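Week 3 - Solids, faces and why I keep bringing blocks to class

Righto, welcome back! Last week we got bogged down in nets (my fault, I love a net), so today we're slowing down and handling some actual solids. Have the Wometti workbook open at page 56 and a pencil ready - you'll be sketching more than writing.

The big idea is the prism. Take a flat outline, any outline, and push it straight up. Most people are happy with a triangle or a hexagon, then go quiet when I say a star works too. It does! So does the curvy one, if you're relaxed about the word.
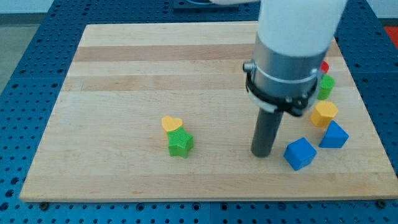 Fig. 3. Block solids on a striped board, among them a yellow heart, a green star and a blue cube.

Pick two of the shapes and draw each from directly overhead, then from the side. Colour the top face only. If your cube looks wonky, check your parallel edges before you rub it all out.

Sketches go in the Serrano tray by the door, names on the back please.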